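Trodlow call-back log, README

Last touched Dec 17, 2020. Written in a rush, will tidy later.

What this is

Table of call-backs on kitchen and bathroom walls. Somebody's wall or ceiling was done by us, something went wrong with it afterwards, we went back and wrote it down. Peeling, blistering, stains coming through, mould spots, cracks along the filler. 1427 rows, one row per wall (or ceiling), not per house. A house with two bad walls gets two rows with the same job_id.

Not a list of all our jobs. Walls that stayed fine are not in here at all, so please don't work out a failure rate from it. Benedikt tried, came out as everything fails always.

Files

callbacks.csv - the main table
rooms.csv - room type, window yes/no, fan yes/no, joins on room_id
products.csv - primer and topcoat codes, our own codes, not the makers'
notes.txt - free text from the visits, spelling as found
old/ - paper sheets typed up from before we had the form. Messy. Leave alone unless you need them.

Comma separated, UTF-8. If names come out with odd boxes in them your spreadsheet opened it wrong, import it instead of double clicking.

Columns in callbacks.csv

job_id - text, starts with T (Trodlow) or Z (Zornis, the firm we took over)
room_id - text
surface - wall, ceiling, reveal, boxing
substrate - old plaster, new plaster, board, lining paper, painted over paper, unknown
prep - washed, sanded, scraped, filled, stain blocked. More than one allowed, semicolon between
primer, topcoat - codes, see products.csv
coats - number of topcoats. Blank means not written down, NOT zero
fault - see below
months_after - whole months from finishing to the phone call
damp_reading - meter reading, only if the meter was in the van
steam_near - y, n, blank
fixed_how - spot repair, full recoat, strip and start again, nothing done, passed to roofer/plumber
visited_by - initials

Fault codes

PEEL comes away in sheets or flakes
BLIS bubbles still stuck down round the edges
STAIN brown or yellow coming through
MOULD spots, any colour
CRACK hairline or wider, usually over filler
SHEEN patchy shine, shows up in side light
OTHER read the notes

STAIN and MOULD get mixed up on ceilings over the bath. Rule now is wipe it with a damp cloth, if any comes off put MOULD. Older rows didn't follow this.

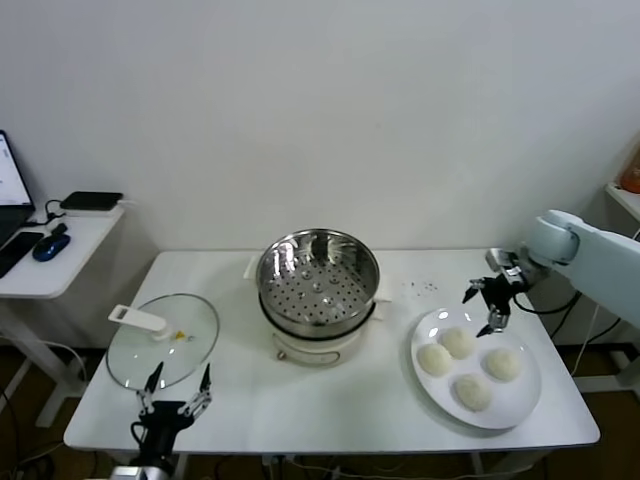
steam_near is the column people fill in worst, so a bit more on it. It asks what lives against the painted surface, not wether the room feels steamy when you walk in. Kettle under a wall cupboard, shower with no screen, tumble dryer without a vent, all y. Look at what is kept on the table as well as the worktop. An electric steamer like the one here, on a white table up against a plain white wall, is a y, and the lid lying flat at the side makes no difference to the code. Hob with a working hood on it is n. Hob with a hood they never switch on is y, you do have to ask. If you were only shown the ceiling and didn't look lower down, leave it blank.

Where the rows come from

Visits by our own painters, plus the Zornis sheets. Nermin Şimşekoğlu typed up the Zornis ones and guessed nothing, if she couldn't read it it's blank. Form on the phone was set up in June by Florêncio Bastos, rows after that are cleaner. Before that people wrote "usual" under prep and I have turned those into blanks.

Checking

Maricel Policarpio went back through 60 rows against the paper. 3 had the wrong topcoat code, all from the same sheet, corrected. The rest matched. Damp readings not checked against anything, two different meters and they don't agree with each other. Use them for wetter/drier inside one house only.

Known problems

months_after stops being any good past 24. People ring about a wall and can't remember when it was done, and our diaries for those years are patchy.

New plaster is over-represented. We had a run of extensions where the plaster was painted too early, same builder, and they nearly all came back. Filter on job_id starting T-BAY (Baysal Court flats) if you want them out.

Ceilings under flat roofs are often coded STAIN when it's a leak. Look for passed to roofer in fixed_how and drop them.

Lining paper vs painted over paper. Painters disagree. I'd merge the two.

No addresses, no customer names, no phone numbers. If you spot one in notes.txt tell me and I'll take it out. Room photos are not shared.

What you can use it for

Seeing which prep goes with which fault. Training new starters. Arguing about stain blocker. Not for pricing, not for telling a customer how long a wall will last, not for blaming a paint maker, the codes are ours and some cover more than one tin.

Scripts

drikus.py cleans the raw export and writes the csv files. Run it from the top folder. It will overwrite what's there without asking so copy first. Needs the export named raw.csv, all lower case.

To do

- split boxing into pipe boxing and bath panel
- French names for surfaces, Benedikt wants them
- get the rest of the Zornis sheets out of the loft
- decide on blank vs unknown in substrate, at the momment we have both

Questions to Müzeyyen Bayram at the office, mornings are best.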